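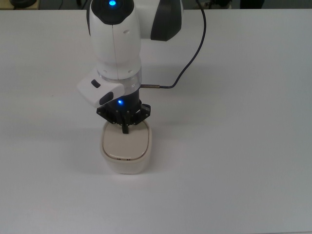 *Gripper finger on the lid of the small white container, arm over the table.*

**Flellwood teaching session, notes from August 6, 2026**

Nneka Igwe ran the meeting and I took notes, so blame me for the spelling (and for anything I missed while I was hunting for a pen).

**Lid task**

We're going with hand guiding for this one. Nneka likes it much better than driving the arm from the remote, and after my turn on the remote last time I wasn't going to argue! She wants everyone to bring the finger down slowly onto the lid, pause, and only then go on to the next move. I asked if the pause could be shorter. No, it can't.

We talked for ages about where on the lid to touch. I'd been going for the middle, Nneka prefers a bit toward the back, and we agreed to record both and let the Solen folks tell us which they'd like more of.

**How many**

The target is 105 demos per person, in sets of 20 with a break between, and a short set of 5 to finish. The grand total Solen wants is 2000, and they'd like it by October. I said that sounded like a lot of lids. It went in the plan anyway.

**Remote control**

Still on for the Hultunov tasks, where you can't really get your hands in next to the arm. I'm writing up the practice steps, and Nneka will read them before anyone else has to.

**To do**

- Me: practice steps, plus a new naming rule for the recordings (please stop calling them "test")
- Nneka: ask Solen about lid position
- Everyone: read the Tiêu safety sheet before your first set

Next meeting once the first sets are in.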